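4.3 Recording a garment-folding set

Section 4.2 covered pairing the left and right grippers. If you skipped it, the software will let you carry on for a good while before it objects, so go back now.

1. Lay one garment face-up on a bed or table. Soft bedding is harder for the policy than a bare tabletop, and we want both in the set.

2. Hold both grippers with the jaws open and pointed at the garment. Wait for the tone.

3. Fold one sleeve across the body, then the other. Keep at least one gripper's view on the collar. The Flerngate tracker leans heavily on necklines and sulks without one.

4. Fold the hem up to the collar, release, and lift both grippers clear. Hold still for 2 seconds.

5. Shake the garment out and start again. A full set is 30 episodes per garment. Put the kettle on first.

Note: Fold at the speed you'd fold your own washing. In the Prilix trials, operators who slowed down to be helpful gave us a policy that also slowed down, and then stopped to think over every cuff.

Caution: Don't tidy the room between episodes. Cushions, curtains and odds and ends in the background are useful variation. Policies trained only on the Didenko bench did beautifully on the Didenko bench.
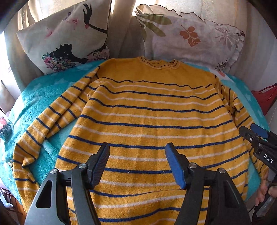 Words: Oda Nygård | Vastetti field guide, July revision

Stripes deserve a word of their own. On a knit like the yellow one, with navy and white bands, the lines bend wherever the fabric does, and the state estimator reads that curve as a cue for the fold. With one sleeve angled over the chest, the change in stripe direction marks the overlap. Plain jumpers offer no such favours – allow roughly 900 episodes across the whole plain category before judging results.

6. If the log shows error 3151, the two gripper clocks have drifted apart. Discard the episode and repeat the pairing in 4.2, however good that last fold was.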